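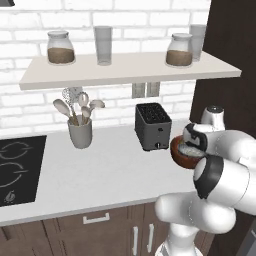

**September 2021, equipment planning, kitchen bench**

Concetta asked me to write down where we are with the shopping list before I forget half of it, so here goes, and apologies in advance because I know I ramble when money is involved.

The simulated kitchen has done us proud this year. Bowls by the rim are the job at the moment, and the bowl with the white filling is still my favorite test (tip it too far and you learn something about your wrist planning!). We logged 574 bowl runs in the sim and I've been through 144 of them by eye, with a lot of coffee. I feel good enough about those to start talking about a real bench.

What we'd be buying, as I see it today:

- one arm, from either Skaritz or Barbieri
- gripper, plus spare fingertips (please let's not forget the spares again)
- a length of counter with lower cabinets, bar handles on the doors and drawer so it matches the sim
- a shelf for the wall, and jars and glasses to go on it
- bowls with a thick rounded rim, 8 to begin with

Skaritz came back with a quote first and were lovely on the phone. Their lead time puts us into November, and that's without the mounting plate, which they price separately. Barbieri includes the plate but wants us to take their controller, and Arturo is not keen on it after the trouble we had with the old Lellon box. I've asked both for the reach with the gripper on, measured from the base. If we can't get over the counter and up to the shelf from one mounting spot, then we're into a rail, and a rail is a whole other conversation with Concetta.

The counter is the bit I'm enjoying most, I'll admit. Arturo measured the wall in the Mustimgate room and we have 203 cm clear, which should take the cooktop, the toaster and a utensil holder with some elbow room left for the arm. We do NOT need a working cooktop. A dead one from a salvage yard would be perfect, so if anyone passes one, shout. The toaster can be dead too.

Still open:

1. Rice or sugar for the real bowls? Rice sweeps up more easily, so that gets my vote.
2. Does the outlet stay where it is, or do we pay to have it moved? Arturo to ask.
3. Service contract for the arm, first year only or longer. Concetta wants both prices side by side.

I'll redo the budget sheet once Barbieri answers about the reach. The draft is in the shared folder, second tab, and the yellow cells are guesses.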